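Evaluation: Bernell Hand-Held Gripper, Two-Unit Kit

The Bernell kit is offered to groups that record household handling tasks. Our unit used it for 70 sessions, most of them with fruit. The blue jaw pads are its best feature, and we logged 300 pickups with only minor bruising. Trigger travel is long — operators with small hands noticed it by midday. Replacement pads took three weeks to arrive from Villar. The printed guide needs a better section on cleaning.

Score: 77 out of 100. Recommended for home use studies.

Reviewed by Benedek Gál 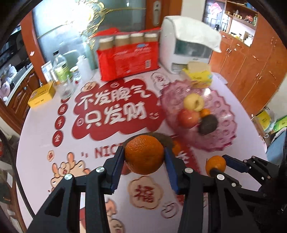
Large orange held between the padded jaws at a round table.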